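Jump to navigation
Contents: Overview — Test layout — Description of the fault — Cause — Safety considerations — Mitigation — See also

False grasp confirmation

False grasp confirmation is a fault in robotic picking in which the control system records an item as held when the gripper has no secure hold on it. The robot then carries out the rest of its cycle, moving to the drop point and opening its fingers, and the item is logged as picked. The fault is best known in produce handling, where items differ in size, weight and surface from one pick to the next. It is sometimes called a phantom pick or a ghost pick.

Overview

The term came into wider use after a series of trials at Zeltport, in which a two-finger arm running the Wovden control package filled baskets from open shelving. Order records from the trials did not match the contents of the baskets. In one block of 900 logged picks, 4 orders in a row were passed as complete while short at least one piece of fruit. The mismatch was first put down to errors in the order list. It was traced to the grasp check only after finger position data had been compared with basket weights.

Test layout

The Zeltport trials used a mock grocery store. Fruit was placed loose on dark shelf trays, without dividers, so that the arm had to separate items that touched or partly hid one another. Mixed groups were the usual test condition, with citrus, apples and smaller fruit sharing one tray. 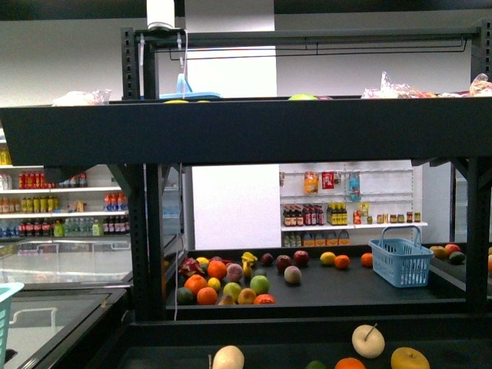

Description of the fault

A normal cycle has a fixed order: approach, close, check, lift, transfer, release. The check stage compares the gap between the fingers with a stored range for the item class. If the fingers stop within that range, the grasp is confirmed. A false confirmation arises when the fingers stop in range for some other reason. Recorded cases include fingers closing on the edge of a neighbouring item, closing on the pointed end of a fruit, and stalling early from friction in the joint.

A second form occurs after a true grasp. The item is held at the check stage, slips during transfer and is lost, but no further check is made. Early releases of Wovden sampled finger position only once per cycle, so the two forms could not be told apart from the log.

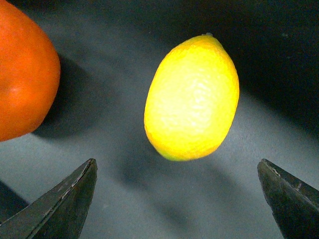

Elongated fruit gives a higher rate of false confirmation than round fruit. The width the fingers meet depends on which way the fruit is lying. A lemon with its long axis tilted across the approach, its stem nub pointing to one side, can be met at the middle, near either end, or at any width between, and the stored range must be wide enough to allow for all of them. A larger fruit close by adds to the problem, as its curved side may lie within reach of a finger.

Cause

Review of the Zeltport logs found two main causes. The first was the width of the stored ranges, which had been set during trials with single items on a bare tray. The second was finger wear. The grip surfaces were rated for 2,000 cycles, and the wear count was reset by mistake whenever the controller was restarted. Worn fingers held poorly while still stopping at the expected gap — the check had no means of sensing the difference.

Motor current was logged but played no part in the decision. Later work at Chala added it as a second condition, with a limit of 400 milliamps on the closing motor. This removed most cases of early stalling and had little effect on slips in transfer.

Safety considerations

The fault is usually treated as a matter of order accuracy, but it has safety effects as well. Dropped fruit on a walkway is a slip hazard. Fruit that comes to rest on a shelf edge or basket rim may also block the next approach, and an arm that believes its path is clear will push against it. Staff reaching in to clear an item during an active cycle are exposed to a crush hazard at the fingers and between the wrist and the shelf.

The drop point needs particular care. Fingers must go below the rim of the basket to release soft fruit without bruising it, and they are then close to slotted walls that can catch a fingertip if the basket shifts. The Pistitby revision of the test procedure requires the arm to be stopped and locked out before any basket is moved by hand. 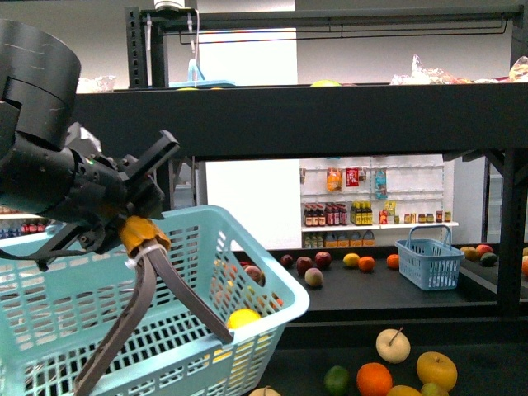 Mitigation

Common measures are a second finger position check after lifting, a weight check under the basket, and replacement of grip surfaces on a count that survives a restart. Camera checks from the wrist are also used, although dark trays and deep shadow can make them unreliable. Weight checks work poorly for small fruit such as limes and plums when the basket is already heavy.

See also

Gripper wear
Lockout procedure
Slip detection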